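Ji-hoon Pyo

I've been learning to read my grandmother's letters. A thread on what has worked so far and what hasn't.

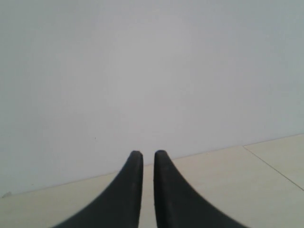

She wrote to her sister from the time she left home until a few years before she died. My great-aunt kept all of it. When her house in Rirnwood was sold, the letters came to my mother, and my mother gave them to me in two suitcases.

They're in Korean, by hand, in ballpoint. My spoken Korean is fine for dinner and phone calls. My reading was at the level of menus and subway signs when I started in April.

First thing I learned: printed Korean and handwritten Korean are two different skills. I'd spent weeks on a textbook and felt good about it, then opened a letter and couldn't get through the greeting.

Her ㄹ is the worst. In print it has clear corners. In her hand it's one quick squiggle that looks like a 2 with a tail, and sometimes the tail runs straight into the next letter.

Her ㅁ and ㅇ look the same when she's in a hurry. I read a whole paragraph about somebody's "palm" before I worked out that it made no sense.

What helped most was copying. I take one line and write it out slowly, trying to move the pen the way she did. Once my hand knows how she got from one stroke to the next, I can usually read that shape the next time it comes up.

I also made an alphabet sheet. Each letter is down the left side, and next to it are all the ways she writes it, copied from the page. I add to it every session. The ㅎ row is already on a second sheet.

Second problem: spelling. She left school early and spelled a lot of words the way they sounded. A dictionary is no use for that. Reading out loud is. If I say the line at normal speed I can often hear the word before I can see it.

A cousin asked why I don't use an app. I tried. It did well with the dates and badly with everything else. It also filled in gaps with very confident sentences that had nothing to do with what she wrote. I stopped after it gave me a paragraph about a ferry.

Third problem: dialect. She and her sister grew up on the south coast, and when they wrote to each other they didn't bother with standard forms. My mother knows most of these. I keep a list of words and call her with it once a week.

Those calls take much longer than the list does. I'll ask about a word for a kind of basket and get forty minutes on who carried it, where, and what they fought over on the way.

I record the calls now, with her permission. She asked me to cut the part about her uncle. I cut it.

What's in the letters? Prices, mostly. Cabbage, rent, bus fare, the cost of having shoes resoled. She told her sister what everything cost, and her sister must have done the same, judging by how she answers.

There's a lot about a neighbor called Myung, who borrowed a pot and kept it. Myung comes up in letter after letter. I don't know yet if the pot came back. I'm reading in order and I'm not skipping ahead.

There's less about feelings than I expected. The saddest letter I've read so far is one page long and half of it is about the weather. My grandfather's illness gets two sentences at the bottom, after the price of radishes.

My mother read that one and said yes, that's how she talked too.

Some practical notes, in case anyone else has a suitcase like this.

Don't sort before you read. I put the loose pages into piles by paper color and separated the pages of at least 3 letters. I'm still putting those back together.

Keep each envelope with its letter. The postmark is often the only date. She'd write "the morning after the rain" at the top and leave it at that.

Pencil only, and only on your copies. I photocopy each page a little larger than the original and mark up the copy. The letter goes back in its sleeve and stays there.

Write down your wrong readings too. I used to erase them. Then I noticed I was making the same mistake every two weeks, so now they go in a column of their own.

Stop when you're tired. Past an hour I start guessing, and the guesses look fine to me until the next day.

Where I am now: I've finished 80 letters. A page used to take me a whole weekend. A page with no dialect in it now takes an evening.

I'm typing them up as I go, with the Korean on the left and English on the right. Her spelling stays as she wrote it. My brother wanted it corrected so it would be easier to search. We settled on a separate word list at the back.

Copies will go to the family when the first suitcase is done. If you're a relative and you want one, message me with a mailing address. My aunt has already asked for large print.

Next letter is four pages, both sides, and Myung is in the first line.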